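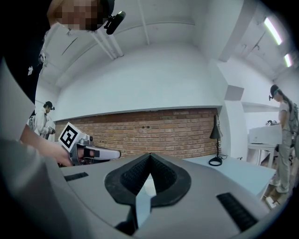 Re: open day, was it worth the drive?

Short answer, yes, if you like robots and don't need them to be robots. The Arkura open day was sold to us as "the future of automated handling," and what I mostly saw was people squeezing gripper tools by hand. The room had a brick wall, a white pipe on the ceiling and a desk lamp on the table, so if you were picturing the bridge of a starship, adjust downward. Nearly everyone on the team had a little black gadget on their head, on a headband or the brim of a cap, and at least one of the grippers carried a square black-and-white marker on top, which Vy Kiều told us is how the software works out where the thing is. She let me try one. The finger pads are ridged rubber and close with a pleasing amount of authority. I picked up a plastic cup 15 times and was told, kindly, that four of those might be usable.

The plan is to collect 1000 good runs per task and feed them to the arm they're building with Stilenden. They have 223 for the cup. I did the math in the parking lot and felt a bit better about my own schedule.

On Jul 13, 2021, Văn wrote:
> Did anybody go to the Arkura thing? I'm trying to decide
> whether to sign up for the September one. It's a long haul
> from here and the last demo I drove to (Flevico) was a
> slide deck and a cookie.
>
> Also, do they let you touch anything?

Yes to touching, see above. No slides to speak of, and no cookie either, so eat first. The September session is supposed to include the arm itself, and Vy said to write to her ahead of time if you want a turn with it. Park on the side street; the lot fills up early.

I still have the handout if you want a scan.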